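Kann ein Roboter dein Zimmer aufräumen?

Hallo, ich bin Despina! Neulich hat mich mein Neffe Iason gefragt, wann endlich eine Maschine seine Spielsachen wegräumt. Er ist 9 und findet, das wird langsam Zeit. Also hab ich mich schlau gemacht und eine Aufräum-Werkstatt besucht, in der ein Roboterarm namens Irus übt.

Aufräumen heißt ja: hingucken, greifen, an den richtigen Platz legen. Für dich pipileicht (wenn du Lust hast). Für Irus ist schon das Hingucken richtig knifflig!

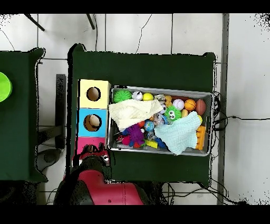
Von oben gesehen: der Greifer neben den bunten Kästen, rechts die Wanne voller Spielzeug.

Ein Roboter sieht mit Kameras, und die liefern erst mal nur lauter farbige Pünktchen. Welche davon gehören zum Ball und welche zum Tuch? Besonders gemein sind Sachen, die halb versteckt liegen. Die Flasche zum Beispiel, die unter den Tüchern hervorguckt, erkennst du sofort. Ein Computer muss dafür vorher ganz, ganz viele Bilder von Flaschen anschauen.

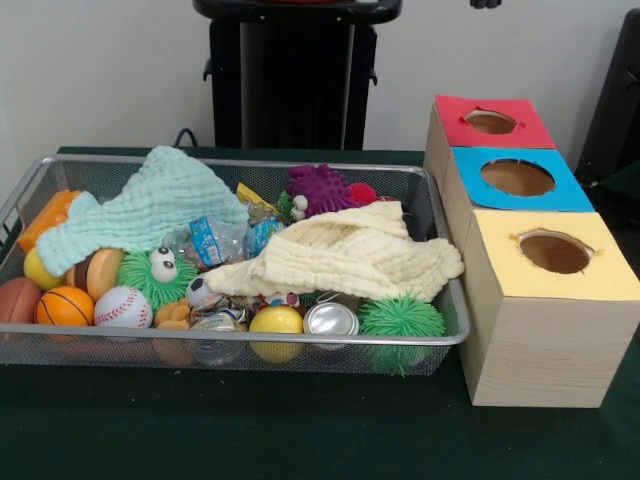
Und dann das Greifen!

Ein Baustein ist hart und eckig, der bleibt beim Zupacken, wie er ist. Ein Stachelball gibt nach, eine Glitzerkugel kann wegflutschen, und Tücher sind das Allerschlimmste, die sehen jedes Mal anders aus. Deine Finger spüren, wie fest du drücken musst. Viele Greifer spüren davon fast nichts. 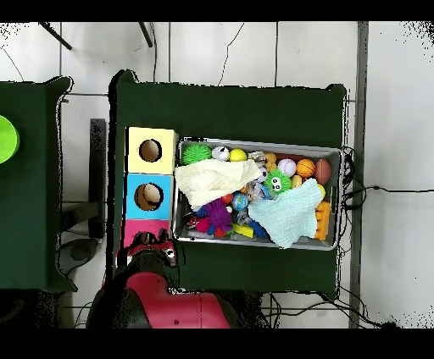
Ich hab Anas aus der Werkstatt gefragt, ob Irus schon ein ganzes Kinderzimmer schafft. Da hat er gelacht! Einzelne Dinge von hier nach da, das geht oft schon gut. Aber unterm Bett nach der verlorenen Socke suchen und dabei nicht auf die Legoburg treten? Da müssen die Forscher noch eine Weile tüfteln.

Probier's mal selbst: Zieh dicke Handschuhe an, mach ein Auge zu und räum eine Kiste Spielzeug aus. Ich hab für 34 Teile eine halbe Ewigkeit gebraucht.

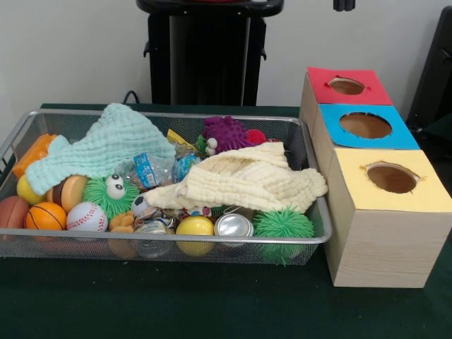
Igelbälle, Hamburger, Dose: Was würdest du zuerst herausnehmen?

Iason räumt bis dahin weiter selber auf. Meistens jedenfalls.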